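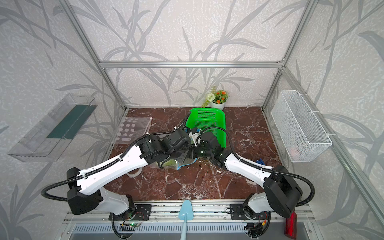 Bamboo Leaf in pale gray, shown with dark red-brown marble

Bamboo Leaf Wallpaper, Pale Gray
Maglaya range, by Gromard

In stock. Ships from Joltdale.

Sold by the roll. Add samples to your order first if you're not sure about the gray, screens vary a lot.

Overview

Grass and bamboo-leaf silhouettes in darker gray on a speckled white ground. Reads as pale gray from across a room, more pattern when you get close. Quiet paper. Goes with stone, dark wood, white trim, brass if you must. We sell a lot of it for powder rooms, hallways, the wall behind a bed. Also alcoves and the backs of bookcases, which is a nice way to use up a leftover half roll.

Part of the Maglaya range along with Reed, Fern and Plain Speckle. Plain Speckle uses the same ground with no leaves, so you can do one wall in leaf and the rest plain and the whites will match. Order both at the same time please, so we can pull them from the same batch.

Specs

Roll width: 20 inches
Material: non-woven, matte finish
Match: straight
Hanging: paste the wall
Cleaning: damp sponge, no scrubbing
Removal: strips off dry, full lengths
Item code: GM-163

Which paste

Use a ready-mixed paste for non-wovens. We stock the Gurko tub and that's what we use on our own sample boards. Powder paste is OK if you mix it thick. Don't use the stuff for border rolls, too strong, you'll take the wall off with it later.

Before you hang

Check the batch number on every roll before cutting anything. Has to be the same on all of them. If not, call us, don't hang it.

Wall should be clean, dry, smooth, and one color. Light papers show what's behind them. A dark patch or a big filler repair will ghost through, so give it a coat of white primer and let it dry overnight. New drywall needs primer anyway. Glossy paint, sand it dull first.

Fill and sand nail holes. Matte finish hides a bit but side light from a window will find every lump.

Hanging

Draw a plumb line, don't trust the corner. Paste the wall a little wider than one strip. Hang from the top, leave 2 inches over at ceiling and baseboard, smooth down the middle then out to the edges. Soft brush or a plastic smoother with a cloth over it. Trim with a new blade. Change the blade more than you think, a dull one tears the edge and it shows white.

Butt the seams, don't overlap. Roll them lightly. If paste gets on the face, wipe it off right away with a clean damp sponge, then dab dry. Dried paste leaves a shine on the matte and it does'nt come off.

Inside corners: cut the strip so it wraps just past the corner, then start again with a fresh plumb line on the next wall. You lose a bit of the match there. With this pattern you have to go looking for it, leaves are scattered enough.

Hang three strips, then stop and look at them in daylight. We can't take claims on a full room of cut paper if the fault was visible on strip one.

How much to order

Measure the width of each wall and the height, and send us the numbers, we'll work it out. Or use the calculator on the range page. Don't subtract for doors unless they are double doors. One spare roll is a good idea, put it in a closet somewhere. Batches change and we can't match an old one.

Kitchens and bathrooms

Powder room, fine. Full bathroom, fine if there's a working fan and you keep it out of the shower area. Not behind a stove. Behind a sink put glass or a proper backsplash over it, seal the edges.

Next to marble

We get asked this a lot. Veined stone and a leaf print can fight. Works best when the stone is much darker than the paper, so a deep red or brown or black. With a white or gray marble we would go for Plain Speckle instead and keep the leaf for another wall.

Samples

Letter-size piece, cut from a current roll. Won't show the full pattern, just color and finish. Tape it up and look at it morning and evening. Big samples on request, there's a small charge, comes off your order.

Trade

Decorators and fitters, we hold 600 rolls of the Maglaya papers for trade orders, mixed designs OK. Ask for the trade list. Next price change is April, orders placed before then go at the old price.

Returns

Unopened rolls in the wrapper, yes. Opened, cut or written on, no. Samples are yours to keep. You pay the return postage unless it's our mistake. Put the order number inside the box, we get boxes with no name on them all the time and they sit on the shelf untill someone calls.

Also in this range

Maglaya Reed, pale gray
Maglaya Fern, pale gray
Maglaya Plain Speckle
Gurko ready-mixed paste, tub
Seam roller, soft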